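About us

Hello, and thanks for clicking through! We're Zavine, a home robot build that got rather out of hand and moved into a shared workshop. I started it in my spare bedroom with a bag of second-hand motors and a very patient landlord. These days it fills a bench and a half at Koppel, the members' workshop behind the old dairy, and there are enough of us involved that I have to say "we" (which still feels a bit grand, but there you are).

What we're building is a two-armed robot for ordinary homes. Ours is called Bimum, and the job we gave it first is the one most people ask me for at parties: tidying and cleaning the bathroom. I know. I could have picked stacking blocks, like everybody else does. But I wanted a job I'd be glad to hand over, and bathrooms are small, awkward and full of shiny curved things, so you find out very quickly whether your arms can bend the way you hoped.

Most of our work happens in simulation before anything moves on the bench. We build a rough bathroom on the computer, drop the robot in it and let it have a go. If it swings an elbow into the wall I've lost nothing but a bit of time, whereas the same mistake at Koppel cost us a wrist joint and a chunk of somebody's shelf. 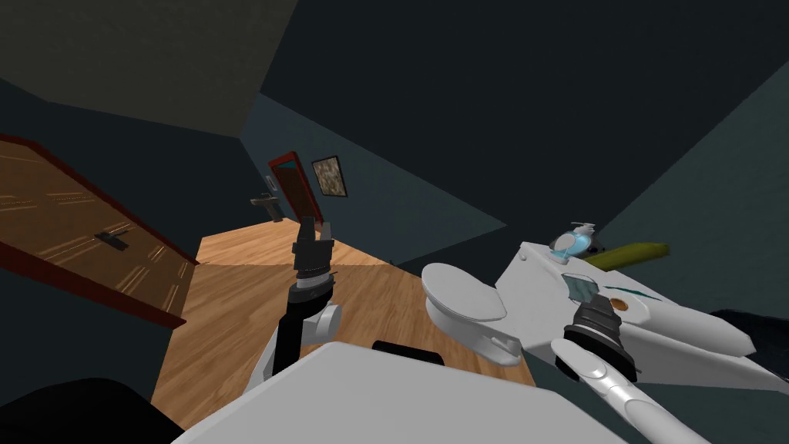

Both arms out beside the toilet in our simulated bathroom.

The software that runs all this is called Zinisow, and it's our own. It began as 400 lines I was quite proud of and it has been rewritten 3 times by people who know better than me. It keeps the pretend robot and the bench robot on the same set of commands, so a move we've tried on the screen can be sent to the real arms without anyone retyping it. It's also the thing I get the most emails about! Yes, we do plan to share it, and no, it isn't ready, mainly because half of the settings still have silly names.

People are often surprised by how much time we spend on the views from the robot itself. A nice wide shot of the whole room is lovely for showing your mum, but the arm has to make do with whatever is in front of it, and that can be a very odd angle on a wall.

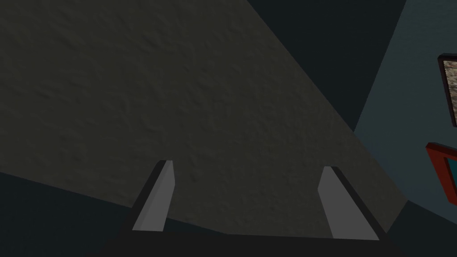
So we go through the runs together on workshop evenings, usually with chips, and write down what we'd change. We did 123 runs over the winter and I have a notebook with a line for every one. Some of those lines just say "no". February was mostly about reach: how close the arms can get to each other before one is in the other's way, and where the body should stand so that neither has to fold up on itself. We moved the shoulders twice, then moved them back. 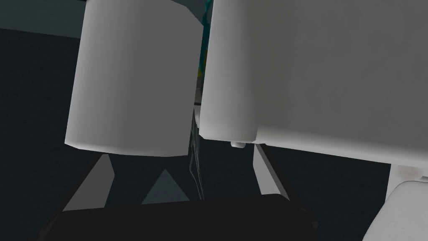 Close-in work is what I enjoy most, and it's where we're slowest. There's a lot of bulky housing near the fingers, and I'd love to slim it down for the next version. I've got drawings all over the kitchen table for it, so if you're handy with moulded covers, please do get in touch.

We aren't a shop and there's nothing to buy here. The parts come out of our own pockets plus whatever we make from the 2 repair evenings we run each month (bring your toaster, bring your radio, we'll have a look). You don't need to know anything about robots to come along. Koppel is open to visitors from six in the evening when the lights are on, and the kettle is to the left of the big drill. Give the side door a good knock, as the bell hasn't worked for ages.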